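A morning at the Sekdale knitting mill

The mill opens to visitors twice a year, once in summer and once in December, and I had missed the last two. This time I booked early and went on Tue 9 July, on the first tour of the day. Tickets are free but you have to give your shoe size when you book, which puzzled me until I got there and was handed a pair of steel toecap overshoes.

Getting there is easy enough by train if you don't mind a walk. The station is at the bottom of the town and the mill is at the top. There is a bus, the 19, but it leaves four minutes before the train gets in. I walked. It took me 35 minutes including a stop for a bacon roll, and the last stretch along the river is pleasant. If you are driving, use the car park behind the chapel, as the mill yard is kept clear for deliveries.

There were twelve of us in the group. Our guide was Jhun Enriquez, who has worked there for most of his adult life, first on the circular machines and now in planning. He spoke clearly and didn't rush. We were given ear defenders with a radio in them so we could hear him over the machines. Mine crackled on the left side all morning but I could follow most of it.

The tour starts in the yarn store. It is kept cool and slightly damp, and it smells of wool and cardboard. Yarn comes in on cones and is left to rest before it goes anywhere near a needle. Jhun explained that a cone brought straight in from a cold lorry will knit up tighter than one that has stood for a couple of days, and you end up with two batches of the same cloth that don't match in width. They buy most of their wool from one spinner, Sarkar, and the synthetics from wherever the price is right that month. Every cone has a ticket with a lot number, and lots are never mixed in one piece.

From there you go through double doors to the knitting floor. The noise is the first thing you notice, even with the ear defenders on. The circular machines stand in two rows and each one turns out a tube of cloth that rolls up slowly underneath. One of the larger ones carries 2,290 needles. A broken needle leaves a line down the whole length of the cloth, so somebody walks the rows all day with a torch, looking up inside the tubes. I asked how long it takes to change a needle and was told less than a minute if you have the right one in your pocket.

Further along are the flat machines, which I liked better. You can see what they are doing. The carriage runs from side to side and the piece comes down out of the bottom already shaped. These are used for collars, cuffs and anything with a rib. Rib is made by knitting on two beds of needles at once, with some stitches facing forward and some back, and that is where the stretch comes from. A one by one rib has a good deal of give and is used for cuffs. A two by two is bulkier and holds its lines better. We were passed samples of each and told to pull them as hard as we liked.

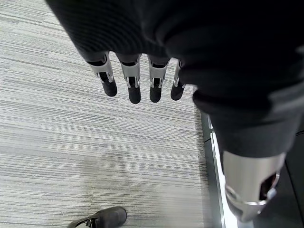 Black is the hardest colour to inspect, according to Jhun. A dropped stitch in cream shows up from across the room, but in black you can miss it until the piece is over the light table, and even then a fine gauge will hide it. The inspectors do their black work in the mornings when their eyes are fresh. They also said that black yarn sheds more lint than people expect, and the machines are blown down with an air line between colours.

The dye house was closed to visitors because the floor was being relaid, which was a pity as it was the part I had most wanted to see. We looked at it through a window. Instead we were given extra time in finishing, where the cloth is washed, steamed and pressed. Knitted cloth comes off the machine stiff and a bit greasy, and it shrinks a lot in the first wash. The mill knits everything oversize to allow for this. They keep a book of how much each yarn and stitch shrinks, and the oldest entries are in pencil.

Linking was the best part of the morning. This is how a collar is joined to a body, loop by loop, on a round machine with points sticking out of it like a crown. Every loop has to go on its own point by hand. Prasanna Kanagaratnam runs the linking room and let two of us have a try. I put nine loops on and got three of them wrong. She took the piece back, pulled it off and did the whole row while talking to someone else about holidays. It takes a year to get quick at it, she said, and not everybody does. They have one person learning at the moment and would like two more.

The tour ends in the old counting house, now a small museum. There are pattern books, some hand frames and a wages ledger open at a page for the winter of the long strike. The mill had 731 people on its books then. A case by the window has samples from a firm called Vukis that rented the top floor for a few years and made bathing costumes, all of them wool and all of them very heavy. I would have liked more labels in this room. Several of the hand tools have nothing next to them at all and our guide had gone for his break by then.

The shop is in the same building. Prices are lower than in town but not by a great deal. The seconds bin is worth a look - I bought a grey jumper with a small fault under one arm and two pairs of socks. They take cards. The café does soup, sandwiches and a decent fruit cake, and gets full when the second tour comes out, so go before noon.

A few practical points. The tour takes two hours and there is nowhere to sit until the end. The stairs between the knitting floor and finishing are steep, though there is a goods lift if you ask at the desk beforehand. Children under ten aren't allowed on the floor. Long hair has to be tied back and scarves left in the lockers. Photographs are fine except in the design room, which we walked straight through.

I caught the mid-afternoon train back and changed at Utmont. Bookings for the December opening are by telephone only and the office is open until four.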